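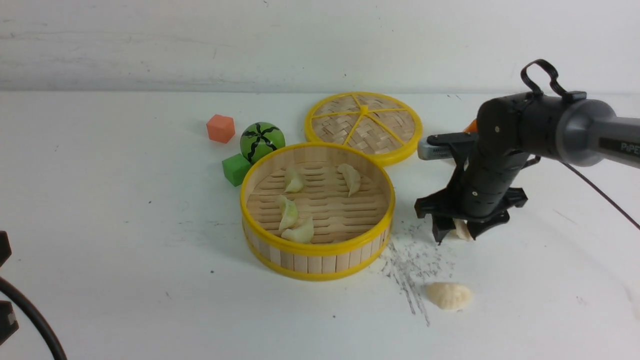 Mavby Round Steamer with Lid, Yellow Rim
Item 3301 – sold by Fandgate

A bamboo basket and lid for dumplings, buns and vegetables. The wall is made of upright bamboo strips, with a bright yellow plastic rim at the top and a matching band round the base. The floor is slatted so steam can come up from the pan. The lid is woven bamboo with yellow spokes. 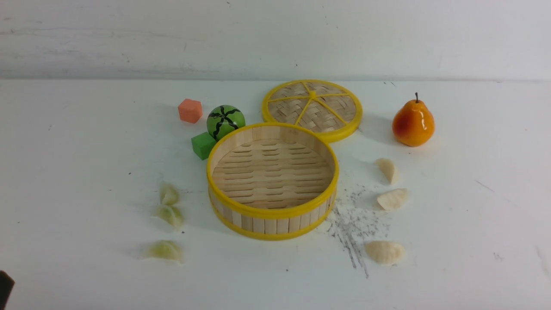 Basket without food, lid laid flat behind.

Line the floor with baking paper or a cabbage leaf before adding dumplings, and leave space between them. Wash by hand in warm water and dry fully before storing – not suitable for dishwashers.

In the box: basket, lid, care card
Guarantee: 2 years
Delivery: from our Younis depot, about 18 days
Spare lids: order under part 224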